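Gripper notebook, bench 2
Friday, January 4, 2019

Fin-ray fingers against the flat pads

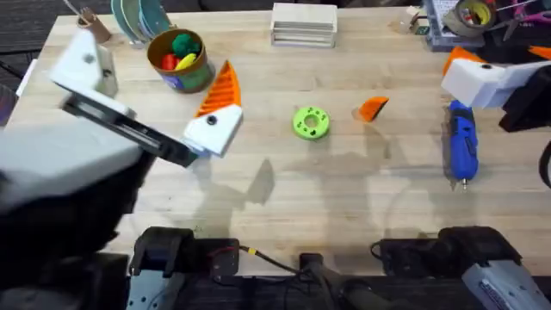 First day back, so I started with the finger comparison we left hanging before the break. The Hundard flat pads came off both arms and the orange fin-ray fingers went on. Power up and homing were fine on the left. The right arm faulted once on homing and cleared on the second try, same as it used to in September, so I've left it alone for now. Objects for the day were the lime-green printed ring, the small orange wedge, the rotary tool and the three balls out of the cup at the back. The wedge is close enough in colour to the fingertips that the overhead segmentation is likely to get confused when they're near each other. I'll print another in grey.

Settings. Both arms on the Preter controller, position mode, current limit at the default. I kept the approach speed the same as for the pads so the two sets of notes can be read side by side. 15 attempts per object with each arm, object put back by hand after each one, not to a marked spot but near enough to the middle of the table.

Ring, outside grasp. Good with both arms. The ribs fold in around the curve and the ring stays level on the way up. With the pads it always tipped toward whichever side touched first. No drops today on the left, one on the right, and that one was my fault for starting the close before the arm had settled.

Ring, inside grasp (both tips down the hole, then open). Poor. The fingers are made to bend when pushed from the front face and they don't do much for you the other way. The tips splay and ride up out of the hole. The pads did this better. If we need inside grasps for the Udstead job we should go back to pads or print a stiffer tip.

Wedge. Mixed. Across the two parallel sides it's fine. On the sloped face the finger follows the slope and then squeezes the wedge out toward the wrist, slowly, so that the script sees a closed gripper with a current reading and calls it a success. I marked those as failures by hand. The success check needs to look at width after the lift as well as at the end of the close. Written on the whiteboard so it doesn't get lost.

Rotary tool. Heaviest thing in the set. Picked up across the body near the middle it holds, but it swings in the grasp when the arm changes direction and ends up nose down. Left arm held it for the full move 9 times, which is better than I expected from printed fingers. Right arm was noticeably worse. I think the right-hand pair aren't seated at the same depth, as one tip touches the table before the other. Check with the feeler gauge before believing any of the right arm numbers.

Balls. Did these last and only with the left arm. All three are easy once they're on the table. Picking them straight out of the cup is another matter, because the fingers are tall and wide at the base and there isn't much room between a ball and the wall. Got the top one some of the time by coming in off vertical. Didn't log it properly, will redo.

Wear. The pair on the left have been through one earlier session as well as today. No cracks in the ribs that I can find with the loupe. The screws in the finger mounts had loosened a little on both arms and I nipped them up. Threadlocker next time they're off, the purple stuff, not the blue, or we'll be drilling them out again.

Camera. Used the fixed one only. The Awasthi wrist camera won't clear the new finger brackets when the jaws are fully open, it needs its mount moved back 5 mm. I've changed the drawing but haven't printed it. Shadows from the arms fall right across the middle of the table with the current lights, and the depth gets noisy there. Moving one lamp to the other side would probably do it.

Still to do:
seat the right-hand fingers properly and rerun the rotary tool
grey wedge
width check in the success script
wrist camera mount
balls from the cup, logged this time

Fingers left on both arms over the weekend. Controller is off at the wall.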